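**Fotisham, Oct 7, 2022**

The Hidell Building has its front doors open again, and downtown Fotisham feels livelier for it! The old department store on Evari Street had stood dark since the last shoe counter closed, and anyone who grew up here will remember pressing their nose to those big corner windows in December. Now the lights are on, the brass door handles are shining, and the first tenants have moved onto the ground floor and the one above.

The work took longer than planned. Crews began on the roof a year ago in June and found that the rain had gotten into far more of the top floor than anyone had guessed, so that level is still closed while new boards go down. But the grand staircase is back in one piece, with all 107 of its iron railing posts cleaned and painted the same deep green they wore when the store opened. The wood underneath squeaks in the same places, too (the third step from the landing is still the loudest).

There are 163 work spaces for rent, from single desks to rooms big enough for a small class. Most of the ground-floor rooms went in the first week. A bakery has taken the old hat department, which means the whole stairwell smells of cinnamon until lunch, and a bike repair shop is setting up by the loading door. Upstairs, a print shop and a piano teacher are sharing a wall and, so far, getting along beautifully. 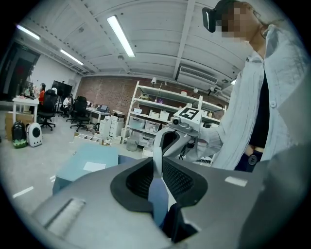

*Headset on, inside the Hidell Building.*

The best surprise is the Fukuda Room at the back of the second floor. It used to be the store's tearoom, and when the dropped ceiling came down last winter the original skylight was sitting right above it, painted over but whole. It took weeks of patient scraping to get the glass clear. On a bright afternoon the light runs all the way down to the far wall, and it's a lovely place to sit with a book and a bun from downstairs. The room will be free for neighborhood groups in the evenings, and a choir and a chess club have already put their names down.

On opening day 629 people came through the doors, enough that the bakery sold out twice. Plenty of them had stories about the place: first jobs, school shoes, a wedding dress bought on layaway. The building office would love to borrow old photos and receipts for a display at the foot of the stairs, and anything lent will be copied and returned.

The ground floor is open every day until 6. Parking is behind the building, and the Evari Street bus stops right outside.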